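Buy the heavier tripod

Every few months I get asked which travel tripod to buy, and my answer annoys people. Don't buy one. Buy a proper tripod, put up with the weight, and leave something else at home.

I sold my carbon travel legs in June after two years of trying to like them. They folded down small and weighed next to nothing. They also shook whenever a truck went by, and in any sort of wind I had to hang my bag off the centre column and hope. At 30 seconds, which is an ordinary exposure for the work I do along the shore after dark, half my frames were soft.

The replacement is an old set of aluminium Vedar legs with a Bettencourt head. It is ugly and the leg locks are stiff. I paid less for the pair than I had for the travel legs alone, and I haven't thrown out a frame for shake yet.

What bothers me is how tripods are sold. The box gives you a load rating, and the load rating tells you what the legs will hold before they fold up. It says very little about how long they keep trembling after you touch the camera. A tripod can hold 17 kilos and still be useless with a long lens on it.
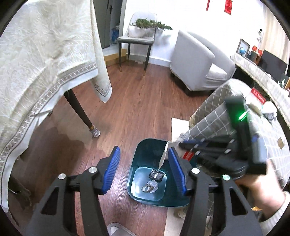 Pushpa Prajapati wrote back after I put a shorter version of this in the Mandance newsletter. Her view is that a tripod left in the closet holds nothing steady at all, and that she walks too far with her gear to carry another kilo for the sake of a few night shots.

That's fair, and if you mostly shoot in daylight I'd tell you to skip the tripod and lean on a fence post. But I think plenty of people buy the light one, get soft pictures, and then blame the lens. Vikas Semwal did that and spent another 1000 dollars on glass before he tried my legs for an evening. He has since bought his own.

If weight really is the limit, get a short, stout tripod with no centre column and kneel down to use it. Your knees will complain - mine do - but the pictures will be sharp.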